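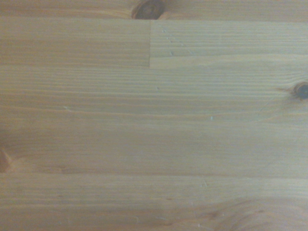 How many demonstrations do we need per object before it makes sense to train on them?

Seventy for a new object, if the start positions are well spread. With fewer than that the policy learns the handful of places you happened to put the thing and does poorly anywhere else. Going well past seventy on one object has brought us very little, and I would put the hours into a second object.

I'm putting that at the top because it has come up on this list more than once and the reply is always buried in a long thread. The rest of this message answers the note from Tirell, quoted below.

> From: Tirell
> To: demo-collection list
> Subject: Bottle episodes, what counts as good?
>
> Hi all,
>
> We are starting on bottles this month, after finishing the blocks and cups. I have read the older threads, but most of them deal with rigid things that stay where you put them. Questions:
>
> Do you throw out an episode when the first grasp misses and the operator tries again?
>
> Do you vary how the bottle starts, or always have it standing?
>
> How do you write the task sentence? Ours are a mess. Two operators have written the same task nine different ways.
>
> Lundholm told me to keep everything and sort it out later. I'm not sure we have the disk space or the patience.
>
> Tirell

Taking these in order.

Missed grasps. Keep them, as long as the operator recovers and finishes the task. Our first bottle set had 900 episodes, and we cut every one that had a second attempt in it. The policy trained on that set was fine until it missed, and then it would close on air and carry on to the next part of the motion as if it were holding something. When we put the recoveries back in, it started to go back for another try. We still drop episodes where the operator gives up or where a person reaches in to move the object.

Mark the recoveries when you record them. A one-letter note in the log is enough. Going back through video to find them took me most of July, and I don't recommend it.

Start positions. Vary them, and write the plan down before the session starts. Left alone, an operator will put the bottle back in the same comfortable spot every time, usually where the arm reaches it without much wrist rotation. I did it myself and would have sworn I was moving it around. We now work from a printed list of positions and go down it in order. For bottles the list has upright starts and tipped starts, and we keep them as separate tasks with separate sentences.
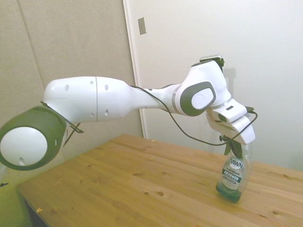 Upright starts are the easy half. The neck gives the fingers something narrow to close on, and the approach is close to straight down. What goes wrong is height. If the operator closes too high, the grip is on the cap alone, and the bottle swings when it leaves the table. Too low and the fingers meet the shoulder, where the body widens, and push the bottle over. We ask for the neck, every time, and we stop a session if someone drifts away from it. A policy can learn from two grasp styles, but it needs a lot more data to sort them out, and we have never had enough.

Liquid level matters more than I expected. A full bottle, a nearly empty one and one in between all behave differently once they are lifted. Write the level in the log (full, half, low is plenty) and change it between blocks of episodes. Clear bottles are also hard for the cameras, so don't use only clear ones. Camargo's group trained on clear bottles alone, and their policy would not go near an opaque one.

Tipped starts are slower to record. Expect each episode to take twice as long, and plan breaks. After 20 in a row operators get careless and start snatching at the bottle. The sequence we settled on:

1. Set the bottle and step clear of the table before you start recording. Hands in the first second of an episode are the most common reason we reject one.

2. Bring the gripper over the neck and stop. A short pause there gives a clean point to split the episode later.

3. Come down to the neck and close slowly, keeping the base on the table while the bottle is at an angle.
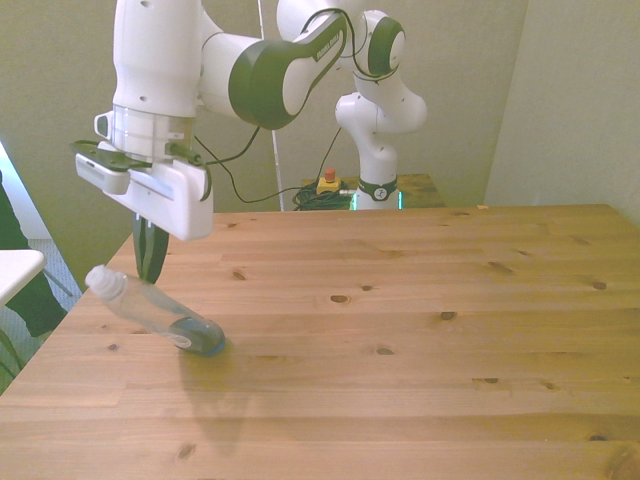

4. Turn the bottle upright with the base still in contact, then open. Don't lift it and set it down again. That is a different task and should go in a different folder.

5. Raise the gripper well clear before you stop the recording. We lost a whole block to episodes that ended with the fingers still next to the cap.

Task sentences. Pick one sentence per task, put it in the recording script, and don't let operators type. If you want variety in the wording you can add it afterward from a list, which is easier than cleaning up nine versions of "stand the bottle up." Please don't put the brand in the sentence unless you have several brands on the table and the task is to choose between them.

On keeping everything: Lundholm has a lot more storage than the rest of us. We keep rejected episodes for one month at reduced size, then delete them. I have gone back for one only a couple of times.

Two smaller things. Check the wrist view at the start of each session against a saved picture of the bare table. If the camera has been bumped you will see the knots in the wood in different places. Starnau found an entire set that had been recorded with the camera slightly turned, and they had to leave it out of training. And route the cables with enough slack for the tipped starts, which need more wrist rotation than cups or blocks ever did.

I can send our position list and the log template to anyone who wants them. The template is a plain spreadsheet. The column for grasp height is left over from an earlier project and can be ignored.

Stuart Pickering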